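Brukar Owners' Corner
Home
Forums
Workshop Help
Members
Log in or register to reply

Workshop Help > Saloons and coupés > Engine and fuel

Flerard 265 coupé, stumbles when warm, fine when cold

Posted October 2024 by tappetyclack

Hello all, long-time reader and first-time poster, so be gentle. I bought a Flerard 265 coupé in July from a chap two villages over, and I've been grinning ever since, apart from one thing that is slowly driving me up the wall. From cold she's lovely. Starts on the first turn, pulls cleanly, no smoke. Then after roughly 7 miles, once the needle has settled in the middle, I get a horrid stumble whenever I come off the throttle and back on again. Junctions are the worst. Twice it has died on me completely at the same roundabout, and both times it started again after a bit of cranking.

I've done plugs, leads, cap and rotor arm, and cleaned the earth strap behind the battery (it was filthy). No change at all. The car has the twin Tanabe carbs and not the later injection. The previous owner had a folder of bills but nothing in it about the carbs. I'm fairly handy but I've never had a carburettor apart, and I'd sooner not start with two of them at once! 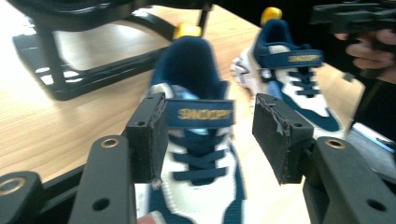

Do I need to take the carbs off the car to check the float levels?
They can stay on for that. Four screws hold each lid down, the float comes up with it, and you measure with the lid upside down on the bench.

That bit is from the club's old tips sheet, which I've read about ten times now. What it doesn't say is whether a float level could cause a fault that only shows up warm. Has anyone had this? I don't want to go chasing the wrong thing, and the nearest garage that will even look at a carb is miles away and booked up for weeks.

Thanks in advance, and sorry for the essay.

3 replies

mossyarches

Welcome! Great choice of car, I've had mine for longer than I care to admit.

I'd leave the floats alone for now. Mine did almost exactly this, and it was the heat shield between the exhaust manifold and the carbs. There should be a thin metal plate with a sort of fibre blanket riveted to the underside, and on a lot of these cars the blanket has crumbled away or somebody has left the whole plate off after a gasket job because it's a pig to get back in. The fuel in the bowls gets too hot and you get just the sort of stumbling you describe, plus the long cranking afterwards. Have a look down between the front carb and the manifold with a torch. If you can see straight through to the downpipe, your shield is missing.

Sandberg do a remade one, and I've had it on for years with no complaints. You'll want new carb base gaskets at the same time, and do get the thick ones. The thin ones fit but the linkage ends up touching the shield and your idle goes all over the place (ask me how I know). It took me most of an afternoon, though a good hour of that was spent looking for a dropped nut.

While you're in there, check that the fuel pipe still sits in its clip along the inner wing. If it has come loose it flops over against the block and cooks, and then a new shield won't help you much.

idlejet_106

Could be the coil. Swap it for a known good one and see. They go when they're hot.

greasynails

I wouldn't rule out the coil either, it's a ten-minute job if you can borrow one. But I'd do a quick test before buying anything. Next time it starts playing up, pull over somewhere safe, switch off, open the bonnet and leave it for a quarter of an hour. Then take the lead off a plug and check for a spark with a spare plug while someone turns it over. Strong blue spark and still won't fire, you're looking at fuel. Weak or nothing, it's the coil or the condenser.

I disagree a bit with mossyarches about leaving the floats. The Tanabe ones are brass and they do split along the seam, and then they fill up and sink and the car runs rich. Give each one a shake next to your ear when you've got the lid off and listen for petrol sloshing inside. Do the front one first, it's easier to reach, and put a rag over the manifold so you don't lose a screw.

Also, which thermostat have you got? The early cars had a cooler one and plenty have been changed over the years. Mine was running at 100 on a borrowed gauge when the dash said all was well.

tappetyclack

Torch out last night and I can see the downpipe plain as day, no shield at all! Ordering one from Sandberg, with the thick gaskets. I'll borrow a coil from my neighbour in the meantime and do the spark test too. No idea about the thermostat, I'll have the housing off when the parts come.

Log in to reply to this thread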